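捨てられないケーブルについて 六十三世帯の引き出しを開けてもらった記録

地域生活演習 班別報告書
提出日 2019年4月10日
班員 ブレディン・ゲシン、クムドゥニ・ラトナヤカ、ハリナ・トマシェフスキ、ボグミウ・グレツキ
指導教員 ケルスティン・ヴィーガント
執筆 ゲシン(第三節のみラトナヤカ)

一 はじめに

この調査は、学生寮セレン館の共用棚から靴箱が落ちてきたことに始まる。靴箱の側面には「大事」と書いてあり、中身はすべてケーブルだった。持ち主は寮の掲示板で二週間募ったが、名乗り出る者はいなかった。中身を引き取ってもよいという者は六人いた。大事なものを置いて出て行った人が一人いて、それが何に使うものかも知らずに欲しがる人が六人いる。班はちょうど演習の題目が決まらず困っていたところで、先生に相談すると「それを調べなさい」と言われた。先生は別の用件で急いでいたように見えたが、言質は言質である。

先に断っておくと、班員の専攻は社会学が二名、経済学が一名、まだ決めていない者が一名で、電気に詳しい者は含まれていない。端子の名前は調査を始めてから覚えた。覚えたからといって私生活で得をしたことは今のところない。

本報告では、用途がはっきりしないまま家庭に保管されているケーブル類を「保留ケーブル」と呼ぶ。当初は「死蔵ケーブル」としていたが、予備の聞き取りでこの語を使ったところ、回答者が目に見えて不機嫌になった。死んではいない、という。以後、書面でも口頭でも「保留」に統一した。

二 調査の方法

対象は、大学から徒歩で行ける範囲にある63世帯である。集合住宅と戸建てを含み、セレン館の学生も部屋ごとに一世帯と数えた。無作為抽出と書きたいところだが、チラシを見て連絡をくれた世帯がほとんどで、残りは班員の知人である。チラシの文面は「引き出しを開けさせてください」とした。警察に一度問い合わせが行ったと後で聞いた。第二版からは大学名と教員名を大きく入れた。

訪問は二人一組で行い、次の順で進めた。まず、家の中にケーブルが何本あると思うかを答えてもらう。次に実際の置き場所を見せてもらい、出てきたものを床かテーブルに並べる。一本ずつ「何のケーブルか」「最後に使ったのはいつか」「なぜ取ってあるか」を尋ねる。最後に、処分してよいものがあるかどうかを訊く。現在つながって働いているケーブルは数えない。壁の裏を通っているものも数えない。冷蔵庫を動かそうと申し出てくれた家もあったが、お断りした。

数え方には揉めた。二股に分かれたものは一本か二本か。電源アダプターは、線が本体から外れるなら二つと数えるべきか。グレツキは「手に持って一度に持ち上がるものが一本」という定義を出し、他の三人は反対したが、代わりの案が出なかったので採用になった。ただしこの定義には欠点があり、絡まった塊は全部で一本になってしまう。結局、塊はほどいてから数えることにした。調査時間の多くはここに消えている。一軒あたりの訪問は三十分の予定だったが、守れた家は数えるほどしかない。

調査の謝礼には、ケーブルを束ねるための面ファスナーを渡した。購入費は全部で2,000円、学科の演習費から出ている。領収書の宛名を「学科」ではなく「楽家」と書かれてしまい、書き直しをもらうのに店まで三往復した件は、会計報告のほうに詳しい。

三 結果(本節の執筆はラトナヤカ)

確認できた保留ケーブルは、全世帯を合わせて823本であった。このうち、回答者が用途を正しく言えたものは半数に届かない。「正しく」の判定は、班で用意した端子の一覧表と照合して行った。一覧表のほうが間違っていたことが途中で判明し、はじめの十二軒は電話で訊き直している。お手数をおかけした。

事前の見積もりは、ほぼすべての世帯で実際より少なかった。五本くらい、と答えた家の玄関の棚から、開けるたびに次の袋が出てくる。回答者自身が一番驚いていて、家族を呼びに行くことも多かった。呼ばれて来た家族は驚かず、他にもここにある、と別の引き出しを教えてくれる。唯一、見積もりと実数がぴったり合った世帯があったが、この方は前の晩に数えて待っていてくださった。集計からは外していない。外すのは失礼だと思ったからである。

保管場所は、多い順に、台所の引き出し、靴箱の空き箱、菓子の缶、元の製品の外箱、であった。菓子の缶は蓋が閉まるかどうかが実質的な上限になっているらしく、「蓋が閉まらなくなったら考える」という答えを複数の世帯で聞いた。では閉まらなくなったらどうするのかと尋ねると、二つ目の缶を見せてもらえた。

理由については自由に話してもらい、後で分類した。最も多かったのは「いつか使うかもしれない」で、これは予想どおりである。次が「捨てた途端に要る」。この答えをした人のほとんどに、実際に捨てて困った経験を訊いたが、本人の経験として話せた人は少なく、義理の兄、前の職場の人、隣の奥さんの話になることが多かった。困った人はどこかに必ずいるのだが、会わせてはもらえなかった。三番目は「捨て方がわからない」である。自治体の分別表では小型の金属類に入る。そうお伝えすると、たいていの方はうなずいて、ケーブルを引き出しに戻した。

少数だが印象に残ったものに、故人の持ち物だったから、という答えがある。ある家では、亡くなったお父様が一本ずつ荷札をつけていて、「ビデオ→テレビ(居間)」「不明。ただし良品」と書いてあった。この家では調査の順序を途中でやめて、お茶をいただいて帰った。記録用紙は半分白いままである。班ではこれを欠損として扱うことに決めたが、入力の際に私は少し迷った。

最後の設問、処分してよいものがあるかについては、多くの世帯で少なくとも一本が挙がった。しかし、その場で実際に手放した世帯となるとぐっと減る。持ち帰りましょうかと申し出ると、何に使うのかと訊かれ、廃棄しますと答えると、それなら取っておくと言われる。
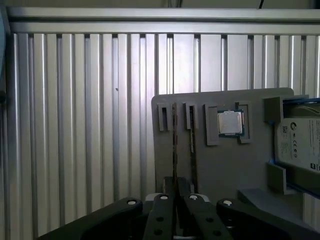 読了時間:12分

四 端子はなぜこんなに種類があるのか、という脱線

調査の途中で、班は一度だけ技術史に深入りした。深入りといっても図書館に四人で行っただけである。目的は、回答者から何度も受けた「なぜ会社ごとに形が違うのか」という質問に、せめてもっともらしく答えられるようになることだった。

読んだ限りでは、理由は時代によっていくらか違う。初期の製品では、つなぎ間違えると壊れるので、物理的に挿さらない形にしておくのが親切だった。その後、同じ会社の製品どうしでしかつながらないほうが都合のよい時期が来た。さらに後になって、皆で一つの形に揃えようという話になり、揃えるための新しい形が作られた。この結果、家の引き出しには一種類増える。トマシェフスキはここまで読んで本を閉じ、自分の鞄の中の充電器を全部出して机に並べた。司書に注意された。

この脱線から得た収穫が一つある。回答者の保留ケーブルを種類別に見ると、おおよそ、その世帯がいつ何を買ったかの年表になっている。結婚した頃のオーディオ、子どもが小さかった頃のビデオカメラ、一時期だけ熱中した外付けの何か。機器のほうはとうに手放していて、ケーブルだけが残っている。小さいから残るのだろう。私たちはこれを「沈殿説」と名づけて中間発表に出したが、先生からは「名前をつけると説明した気になるので注意」という講評をいただいた。そのとおりで、説明はまだできていない。

五 回収の試み

調査だけで終わらせると提言の欄が埋まらないので、八月に小規模な回収と交換の会を開いた。会場はリサイクル店グウォヴァツキの駐車場脇の屋根の下である。店主は、売れ残ったら全部持って帰ることを条件に場所を貸してくれた。この条件の意味を私たちが理解したのは夕方になってからである。

仕組みは簡単で、要らないケーブルを持ってきた人は、並んでいるものから必要なものを何本でも持っていける。持ってくるだけでもよい。仕分けには、衣装ケースのコーザを借りてきて端子の種類別に並べ、ウェミネのラベル印字機で名札を作った。ラベルの出来栄えは、この企画でもっとも評判がよかった。持ち帰りたいと言う人がいて、断るのに苦労した。

持ち込みは開始直後に集中した。来た人の様子には傾向があり、袋をさっと置いて去る人はほとんどいない。まず一本ずつ取り出し、これは何々のでね、と由来を話す。話しているうちに思い出すことがあるらしく、やっぱりこれは、と袋に戻す一本が出る。次に、並んでいるものを眺め、同じ形のものを見つけて少し安心する。それから、自分の家では見たことのない端子を手に取り、これは珍しいねと言って持って帰る。用途を伺うと「いや、珍しいから」とのことだった。

夕方に残ったものを数え直したところ、持ち込まれた本数より持ち帰られた本数のほうが多かった。足りない分は、班員が見本として持参した調査用の一式と、会場の延長コードである。延長コードは店のものだったので弁償した。つまりこの会は、地域の家庭にある保留ケーブルの総量を増やして終わった。環境負荷の低減を目標に掲げた企画としては、珍しい結果だと思う。

それでも残ったものはあり、条件どおり持って帰った。グレツキの部屋に置いてある。彼はこれを資料と呼んでいる。

六 考察

班の中で意見が割れたまま提出するので、割れたまま書く。

ラトナヤカは、保留ケーブルは一種の保険だと考えている。保管の費用はほとんどかからず、必要になったときの手間は大きい。端子の形が違うだけで一晩何もできなくなる経験は、額に直すと大したことがなくても腹が立つ。そう考えると、取っておくのは合理的である。問題は、保険証券の中身を誰も読んでいないことで、いざというときに目当ての一本が見つからず、結局は店で新しいものを買う。買ったものは、使い終わると引き出しに入る。

トマシェフスキは、これは判断の先送りで、ケーブルは原因とは関係がないと見る。同じ引き出しには、たいてい、どこの鍵かわからない鍵と、予備のボタンと、前の住まいのガス会社の名刺が入っていた。捨てるには一つずつ「これは要らない」と決めなければならず、そのために要る元気は、片づいた引き出しから得られる喜びより大きい。彼女はこの説を述べた翌週、自分の部屋の引き出しを片づけると宣言した。進捗については本人から報告がない。

グレツキは、残したいのは自分が使えていた頃の記憶だ、という立場である。何に挿すものか知っている、という小さな自信が、機械のほうが先に新しくなって役に立たなくなる。ケーブルを捨てるのは、その自信を認め直すことになるから気が重い。よい説だと思うが、用途のわからないケーブルが半数以上あったことをどう説明するのかと訊くと、黙って別の課題を始めた。

私、ゲシンの考えは、単に軽くて曲がるから、である。曲がるものはどの隙間にも入る。同じ値段で同じ重さの硬い箱だったら、とっくに捨てられている。この説には裏づけになるデータがまったくないが、反証もない。調査票に「硬さ」の欄を設けなかったことを悔やんでいる。

四つの説のうちどれが正しいかは、今回の方法では決められない。回答者の語る理由を集めても、それは訊かれたから考えた理由であって、訊かれるまでは引き出しの奥で理由なしに暮らしていたものである。先生には中間発表のときからこの点を指摘されており、直す時間は十分にあった。

七 調査の限界

限界は多い。主なものだけ記す。

回答者は、知らない学生に引き出しを見せてもよいと思った人たちである。本当にひどい引き出しの持ち主は、おそらく連絡をくれなかった。逆に、見せたくて仕方がないという世帯もあり、こちらは引き出しというより展示であった。どちらにどれだけ偏ったかはわからない。

訪問した班員によって本数に差が出た。グレツキが行くと多く出てくる。本人の話では、興味があるのが伝わるからだという。他の三人が伝えられていなかったことになるが、反論はできなかった。

用途の正誤判定に使った一覧表は、前に述べたとおり途中で訂正した。訂正後の版にも怪しい行が一つ残っていて、写真が上下逆に貼られている。端子には上下逆に見えるものが多いので、気づくのが遅れた。

また、調査の前後で回答者の行動が変わったかどうかは確かめていない。追跡の電話を何軒かにかけたところ、片づけたという方が一人いた。話を聞くと、面ファスナーで束ねて同じ引き出しに戻したということだった。きれいになったと喜んでおられた。

八 提言

演習の要項では、地域に対する提言を最低一つ書くことになっている。班で話し合って次のようにまとめた。

一、ケーブルをしまうときは、何のケーブルかを書いた紙をつける。荷札でよい。書けないものが出てきたら、その時点で一度考える。考えた結果また引き出しに入れてもかまわないが、その場合は「不明」と書く。「ただし良品」と添えてもよい。

二、自治体の分別表に、ケーブルという語を載せる。現在の表では小型の金属類の説明を最後まで読まないと該当するかどうかがわからず、多くの人は途中で読むのをやめる。担当の窓口に申し入れたところ、次の改訂のときに検討すると言われた。改訂の時期は未定である。

三、交換会を開くときは、延長コードに名前を書いておく。

謝辞

引き出しを開けてくださった皆さん、場所を貸してくださったグウォヴァツキの店主、締切を二度延ばしてくださったヴィーガント先生に感謝する。先生の研究室の戸棚も調査対象に加えたいと申し出たが、許可は下りなかった。

セレン館の靴箱の中身は、今も引き取り手の六人の間で分け方が決まらず、共用棚の元の場所に戻してある。上の段だと危ないので、下の段に移した。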